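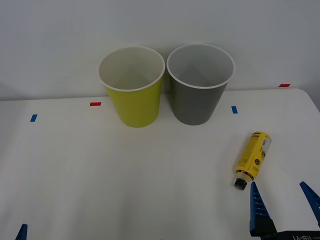 Sorting at the source

Kitchen waste makes up the heaviest part of most household garbage, and its weight is nearly all water. A municipality that collects it separately pays less in tipping fees but more in trucks, and the balance between the two depends on how clean the organic stream is when it reaches the plant.

Garside began separate collection in September with a weekly organics pickup and garbage every 2 weeks. The contractor, Workus, rejects any load with more than 5 per cent contamination by weight. Rejected loads go to landfill at the full rate, with a handling charge added. In the first season 13 loads were turned back, most of them from apartment blocks.

Plastic film was the main contaminant. Bags labelled biodegradable often break down too slowly for an in-vessel system, where material spends 3 weeks under forced air before curing. Screens catch the larger pieces. Smaller fragments pass through and lower the grade of the finished compost, which then sells as landfill cover instead of garden soil.

Neighbouring Quintela took a different approach and banned liners altogether. Contamination fell, but so did participation — residents disliked washing the container. The town now permits newspaper and uncoated paper bags.

Colour is a smaller matter. Garside uses green for organics and grey for garbage, while Grurkine, across the river, has the two reversed.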